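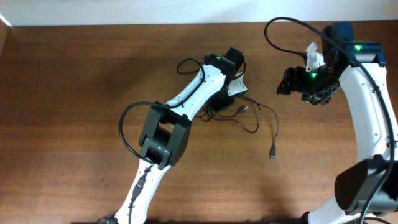
Tradness two-arm cable bench: safety walk-through, second visit
Checked by: Noreen Mengal
Cell lead present: Aqeel Durrani
Reason for visit: left arm dropped onto the tabletop during a cable pickup in September. Incident note says "operator not in reach." I would like to know who measured that.

1. Emergency stop reachable from both sides of the table
PASS, barely. You have to lean over the corner to get to the second one. Try it with a coffee in your hand.

2. Emergency stop cuts power to both arms
PASS. Tested 11 times, both arms every time. The old sheet had this ticked with no test count, so I don't know what the tick meant.

3. Arms hold position when power is cut
FAIL. The left one sags. Aqeel says it is "within what Letby told us to expect." I asked for that in writing and was shown a phone message. A message is no spec. Stays a fail until I see a page with a number on it.

4. Arm cables secured, with slack that can't snag
FAIL. The loops outside the joints are too generous for two arms sharing one table. Clip them closer and run the full range of motion again, slowly, with somebody watching the loops and only the loops.

5. Work cables kept apart from arm cables
COMMENT. The job is picking up thin dark USB cables, and the arms are wired in thick black cable. Ruleck claims their software tells them apart. Perhaps it does. I'd still buy the work cables in orange and stop having this talk.

6. Status lights agree with the state of the arm
NOT ACCEPTED. Everybody here reads green as "fine." The log says the lights were green for the whole drop, so green means the motor has power and not much else. Take the line "check lights are green" off the startup card, or write down what it proves.
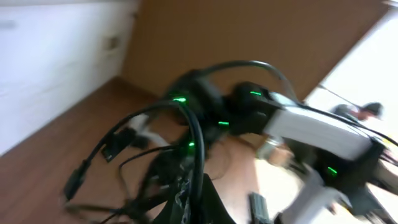

7. People kept out of reach while the arms move
FAIL. There is tape on the floor plan and none on the floor. The plan gives a reach for one arm only. Measure with both arms stretched out and the gripper open, then add the length of whatever is being held. A swinging plug counts.

8. Speed limit set for work with people nearby
PASS with a doubt. Limit is set at up to 400 mm per second. The setting lives in a file anyone with the shared password can edit, and the file shows 2 edits after the incident with no name on either.

9. Fault log kept and read
FAIL. The log keeps 256 entries and then writes over itself. The entries from just before the drop are gone. The Baloch report still gives the cause as "brief loss of signal," and I can't see what that rests on.

10. Restart after a fault needs a person at the bench
PASS. Aqeel showed me. Remote restart is switched off and I could not turn it back on.

Result: not cleared for running with people at the table. Single-arm work may go on behind the barrier.
Needed before the next visit: items 3, 4, 7 and 9 fixed, item 6 rewritten, and the name of whoever edited the speed file.

N. Mengal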